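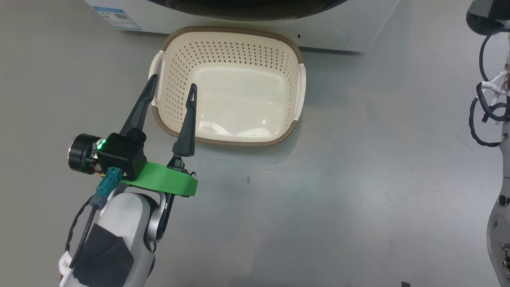 Stistness

A year of household water use, one house, one meter, more detail than anyone asked for

Last updated Jul 22, 2025

What it is

Stistness is a set of water meter readings from my own place in Stuvstead, with a diary of what we were doing when the water ran. The logger took a reading every minute, and I've tidied the readings into plain CSV files you can open in whatever you like. There are 12 monthly files, starting in August, plus the diary and a small file of corrections.

I began this because our water bill jumped and the only help I got over the phone was a suggestion to check the toilets. So I checked the toilets (fine, as far as food colouring in the cistern can tell you) and then got a bit carried away. It's the detail I wanted to find online and couldn't: normal people, normal house, garden tap, dodgy mixer in the bathroom, the lot.

There are 4 of us here, two adults and two teenagers. The block is a standard suburban one with a patch of lawn out the back that we mostly let go brown over summer, a vegie bed that we don't, and a rainwater tank that feeds the veg and nothing else. Tank water isn't in the data at all, so keep that in mind before you decide we're heroes in January.

What's in the folder

readings/ has the monthly files. Each row is a minute.
diary.csv is the list of labelled events.
fixes.csv lists every reading I changed or threw out, with the original value kept beside it.
summary.csv has daily totals, for people who just want a graph.
tidy.py turns the raw logger output into the monthly files.
notes.txt is me muttering to myself. Read it if something looks odd, the answer's probably in there.

Columns in the readings

time - local time, start of the minute. Yes, daylight saving is in there. Sorry! There's a utc column as well and I'd use that one for anything serious.
utc - the same moment without the grief.
litres - water through the meter in that minute.
total - running total off the meter face, for cross-checking.
flag - blank if the reading is as logged, F if I fixed it, M if it's missing.

Columns in the diary

start, end - to the nearest minute, usually. We wrote these on a clipboard in the hallway, so treat them as a family's idea of the time.
what - shower, bath, toilet, dishes, dishwasher, washing, garden, cleaning, cooking, leak, other.
sure - y or n. An n means somebody guessed afterwards.
comment - free text, lightly cleaned up for language.

How it was collected

The logger is an Ivico clip-on unit that sits over the meter and counts pulses. It runs off a battery pack and sends its readings to an old laptop in the garage. I wrote the first version of the download script in an afternoon and have been regretting it ever since, so tidy.py is a proper rewrite that gives the same answer every time you run it.

The diary was the hard part. For the first couple of weeks everyone was keen and I got beautiful notes, right down to who'd rinsed a paintbrush. By spring it was mostly me. I've ended up with 600 labelled events, and they lean heavily towards evenings and weekends when I was home to nag people. Toilet flushes are hopelessly under-reported. I don't blame anyone, I wouldn't walk to a clipboard at three in the morning either.

Washing is the category I trust most, as the machine only gets used when somebody's deliberately gone in and started it, and it has a pattern you can pick by eye: a good long fill, quiet for a while, then another fill for the rinse. Careful with the delicates cycle though. It sips. I had a whole run of those down as kitchen tap until I went back through with a cup of tea and sorted them out.

Dishes are a mess. Rinsing a plate, filling the kettle and giving the dog a drink all look identical from the meter, so anything short from the kitchen should be taken with a grain of salt unless the sure column says y.

Things that went wrong

The logger dropped out 2 times for long enough to matter. One was a flat battery, entirely my fault. The other was a council crew working on the main out the front, when the supply was off for part of the day and the readings after it came back on are wild - I think that was air going through the meter. Both stretches are flagged M and I haven't tried to fill them in. If your model needs an unbroken series you'll have to make your own peace with that.

There was also a real leak, which I'm secretly pleased about. The garden tap washer gave up, and it shows as a tiny steady trickle overnight when there should be nothing. It's labelled as leak in the diary from the morning I noticed it, but if you look at the readings you'll see it began well before then. Have a go at finding the start. I have my own opinion and it's in notes.txt.

We went away over part of the summer break and the neighbour watered the veg. Those days look strange and they're meant to.

What you could use it for

Playing with event detection, teaching someone to clean time series, comparing with your own bill, testing a leak alarm. A mate at a TAFE has already used the summary file for a spreadsheet class and reckons the daylight saving glitch taught them more than the rest of the unit.

Please don't use it to say anything about households in general. It's one house, with teenagers who treat the shower as a place of residence. I'd be especially wary of working out litres per person, given how often there's an extra kid or two at our table and none of that got written down.

Privacy

Minute-by-minute water use tells you when people are asleep, at work and away on holiday, and I did think hard about whether to put this up. Everybody in the house agreed to it. I've taken names out of the comments and held everything back until it was old enough to be boring. Our address isn't in there, and please don't go looking for it. If you log your own place, have the same chat with your household first and let them say no.

Getting started

Unzip it, open summary.csv, make a line graph, then go and find the highest day in the readings folder. It's the paddling pool. After that, have a look at Bangash, the little viewer I use for lining the diary up against the readings. It's in the same repository under tools and it's pretty rough - it'll sulk if your files aren't in date order, and zooming out too far makes it crawl. Patches very welcome.

Licence and thanks

Use it for whatever you like, just credit the dataset by name and tell people if you've changed the values. If you find a mistake, open an issue with the file name and the utc time and I'll add it to fixes.csv. I check in most weekends.

Still to do: label more of the winter mornings, sort out the two different spellings of "dishwasher" in the diary, and replace the bathroom mixer.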